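Compte rendu de la réunion du conseil de la salle Bollau
18 février 2025

Présidence : Ruan Shabalala
Début de séance à 18 h 30. Le compte rendu précédent est adopté sans modification.

1. Fauteuils du balcon
Le devis de Furneteck porte sur la réfection de 142 assises, dépose et repose comprises. Les dossiers ne sont pas inclus. Krawczyk propose un prix plus bas mais ne peut pas intervenir avant l'été, alors que la salle est louée en juillet. Le conseil retient Furneteck, sous réserve que le chantier tienne entre les deux spectacles de mars. R. Shabalala demande une confirmation écrite des dates.

2. Billetterie
Le tarif réduit est étendu aux apprentis. La proposition de supprimer la vente au guichet le soir même est rejetée, 2 voix pour. Le terminal de paiement sera remplacé, l'actuel perdant la connexion dès que le hall est plein.

3. Chauffage des loges
La loge du fond reste froide. Un radiateur d'appoint est autorisé en attendant le passage du chauffagiste. Budget plafonné à 400 euros, radiateur et prise compris.

4. Housses et pendrillons
Les housses de rangement du matériel son sont à refaire, plusieurs coutures ayant lâché. Flellance a envoyé des échantillons en gris et en noir. Le gris est écarté, trop visible depuis les premiers rangs. 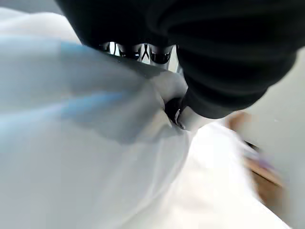 La commande de housses sera passée chez Flellance avant la fin du mois, avec livraison à l'entrée des artistes. Les mesures sont à reprendre pour les deux caissons de basses, celles de l'an dernier étant fausses. Pour l'aspect, le conseil souhaite un noir mat et souple, légèrement côtelé, dans le genre du revêtement de la photo, où les plis n'accrochent que de faibles reflets gris. Le velours est exclu à cause de la poussière. Les pendrillons attendront le prochain budget.

Séance levée à 20 h 15.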